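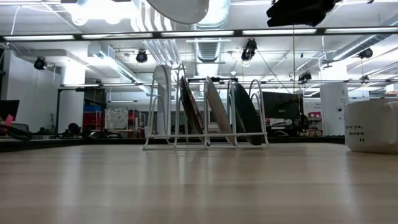
Fig. 7. Rack in use, three plates standing. Mug kept to one side.

SECTION 4: LOADING THE RACK

Read this section before you own any wet plates. Most people read it after.

4.1 Before you begin

1. Set the Dunbar rack on a flat, level surface. A wooden table is fine. A stack of mail is a surface only in theory.
2. Check that both long rails touch the table along their whole length. If the rack rocks, press down gently on the high corner. If it still rocks, try another table before you write to us.
3. Turn the taller end toward whichever side you don't reach from. Left-handed owners may do the opposite and feel smug.

NOTE: The Dunbar has no drip tray. Plates drip. On bare wood, put a folded towel under the rack or wipe the table when you're done. The tray for the larger Unley model (part 342) does not fit, and bending it will not make it fit.

4.2 Plates

1. Shake off the worst of the water over the sink.
2. Hold the plate by its upper rim and lower it straight down between two loops until it rests on the base rails.
3. Let go. It will lean back a little. It's supposed to.
4. Put your heaviest plate in first, somewhere near the middle, and work outward from there.
5. Leave a loop or two empty at the ends. Filling every slot is possible, and so is getting the last plate out again, but we can't promise both on the same evening.

Plates need not match. Dark, gray, white, inherited: the wire has no opinion.

CAUTION: Do not drop plates in from above to save time. Renji Nakajima tested this for us in July and we now buy our test plates secondhand.

4.3 Mugs

The loops are spaced for plates. A mug balanced on top will stay there until you turn around. Stand mugs on the table beside the rack, far enough away that a plate on its way in won't clip the handle. This goes double for any mug with a message on it, as somebody will remember who gave it to you.

4.4 Care

1. Wipe the wire with a soft cloth and dish soap.
2. Skip steel wool. It scratches the coating, and scratched wire rusts.
3. Replacement rail feet are part 389. Touch-up paint, white only, is part 405.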